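Questions I get asked about the chair classes

I've been running gentle seated movement and breathing classes under the Zerari name for a good while now, and the same questions land in my inbox every September when the new term starts. So I've written the answers down in one go. If yours isn't covered, send me a message and I'll add it (eventually — I'm slow).

Do I need to be fit to come?

No. I built the class for people who haven't done anything much in years, me included when I started. If you can sit in an ordinary dining chair and lift your arms to shoulder height, or even halfway there, you'll manage. A few people stay seated the whole time and a few stand up for the balance bit near the end. Both are fine with me.

If you've had a heart problem, a fall, an operation or a new diagnosis in the past few months, please have a word with your GP or nurse first. I'm a movement teacher and I can't tell you what's safe for your particular hip.

How long is a session?

An hour altogether. We spend the first ten minutes or so breathing and loosening the neck and shoulders, then there are 30 minutes of movement, and the rest is a slow wind-down with the lights low. People do nod off in that last part. You're welcome to!

Will it help me sleep?

It might. I sleep better on class days, and plenty of regulars tell me the same, but I'd be fibbing if I promised it. What I do suggest is keeping the breathing exercise going at home for a couple of weeks before you make up your mind. Breathe in through the nose for a count of four, out for a count of six, and carry on for five minutes in bed with the lamp off. If counting makes you tense (it does that to some people) forget the numbers and just let the out breath be the longer one.

Will it bring my blood pressure down?

I get asked this more than anything else. Regular gentle exercise is generally thought to be good for blood pressure, and slow breathing seems to help some people too, but please don't change or skip your tablets on the strength of feeling a bit calmer. Take your readings at the same time of day, write them in a notebook and show them to whoever looks after your prescription.

I get dizzy when I stand up. Should I stay away?

Come, but tell me before we start so that I can put you near the wall. We get up in stages — feet flat, lean forward, pause, then up — and you can leave out any of it. If the dizziness is new or getting worse, though, see your doctor before you see me.

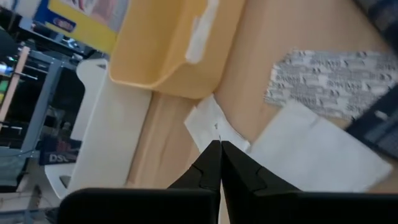
Another thing that helps is having a drink of water before you set off, particularly for the morning group. Lots of us go light on fluids when we've got a bus journey ahead, and then wonder why we feel wobbly by eleven.

What should I wear?

Anything you can bend in. Flat shoes with a proper back to them, please, and no slippers or flip-flops. Layers are a good idea as the Trestemura hall can be chilly at the start and stuffy by the end, and I have never found out who controls the heating.

Do I need any equipment?

Not for the first few weeks. Later on we use a stretchy band for the arm work. I've got spares to lend, or you can buy your own for a few pounds. The Yoo one is the one I use, mostly as it doesn't smell of rubber and the ends are easy to grip if your hands are stiff. Start with the softest band, whatever your pride says.

How much does it cost?

The first class is free. After that it's £4 a time, paid on the door, and you don't have to sign up for the whole term. If that's a stretch at the moment, have a quiet word and we'll sort something out.

How do I book?

Through the Stora booking page or by text. There's a limit on chairs, so do book even if you're only fairly sure you're coming. If you change your mind, let me know by 8 o'clock that morning and I can offer the place to someone on the waiting list.

Which bus do I need?

The 88 stops right outside the hall. The 714 is quicker from the town side but leaves you at the bottom of the hill, so allow extra time if you're not keen on slopes. There's a bench halfway up.

My mum has memory problems. Can she come?

Yes, and several people in that position already do. I'd ask that you or someone she knows stays with her, at least to begin with. We do the same moves in the same order each week, which seems to suit people who find new things unsettling. You're very welcome to join in, no extra charge for you.

I'm 40-something. Am I too young?

Goodness, no. Bad backs and stressful jobs don't wait for retirement. The evening group might suit you better, as it's a bit brisker and there's less chat between exercises (slightly less, anyway).

What if something hurts?

Stop. A mild stretch or a muscle grumbling a bit is all right, but a sharp pain, chest pain or trouble getting your breath is a different matter, and I want to know straight away. Please don't carry on to be polite. A bit of stiffness the next day is quite common after your first couple of goes and normally wears off by itself.

Who takes the class when you're away?

Sheila Tapley. She's taught alongside me for ages and knows the routine backwards. Her music is better than mine, I'm told, and she's stricter about posture, so sit up straight.

Can I practise at home?

Please do! Ten minutes most days will do you more good than one big effort at the weekend. Use a sturdy chair with no wheels and push the back of it against a wall. I hand out a sheet with the main exercises in large print, and if you've lost yours, just ask me for another at the door.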